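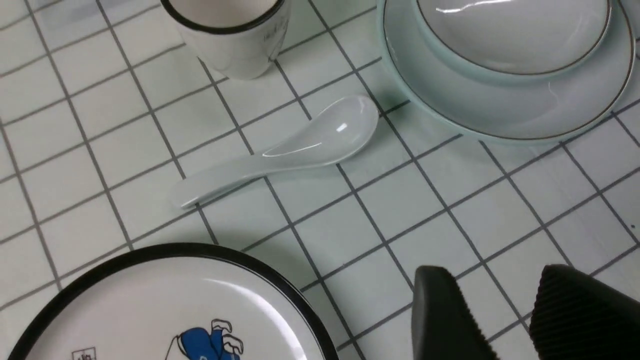
Do the people who do the teaching need to know how to program? Aron asked us that in the visitors' book one December, and underneath it added that a lifetime of washing up ought to count for something.

It counts for a great deal, and we are glad to have the question on our About page, where it has more or less lived ever since. Welcome to Sendcombe! We are a small teaching workshop, and what we teach is robots. Our operators take the controls, move the arm through an everyday job from start to finish, and the whole movement is saved so that a robot can learn from it later. Some of our operators came from restaurant kitchens, some from sewing rooms, and a good many came straight from school with quick hands and plenty of patience (the patience matters more, we find).

We started with 2 arms and a borrowed bench, and we now have 8 stations and a proper kettle. Our library holds 1,382 finished demonstrations, and 446 of those belong to the Doucette collection, our tableware set, which is still the one new operators ask to try first. 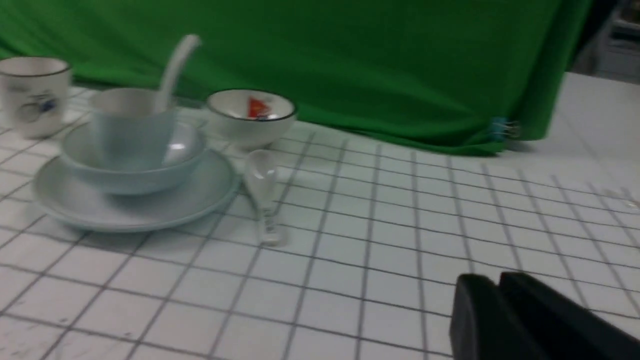

Learning to lead an arm by remote control takes most people a couple of weeks, and we like to start them slowly, with one object at a time and an open stretch of table to move it across. After that come the jobs where one thing depends on another. Stacking is a favorite of ours, because a cup set inside a bowl, with the bowl on its plate, only works if every piece beneath was put down with care, and a spoon stood up in the cup on top of it all will show you very quickly whether you have a light touch! New operators get a bit nervous at that point, and we tell them to breathe out, let go gently and back away before they lift.

We keep the attempts that wander, too. If an operator misses a handle, stops, thinks, and comes at it again from the other side, that goes into the library with a note attached, and the teams who use our work have told us they are happy to have it.
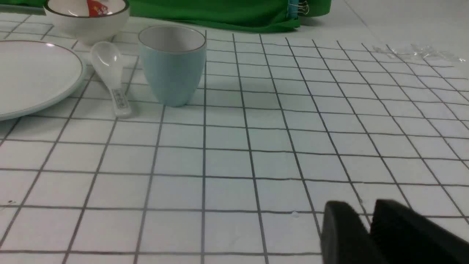
Bowl, plate, spoon and cup on the grid table.

Our newest project is called Renorov, and it covers the hand-guided side of things, where the teacher holds the arm itself and walks it through the motion. It suits people who don't get along with remote controls, and it has brought us some lovely, unhurried work.

Visitors are always welcome in the afternoons. Ring the lower bell, as the upper one belongs to the dentist, and somebody will come down and let you in.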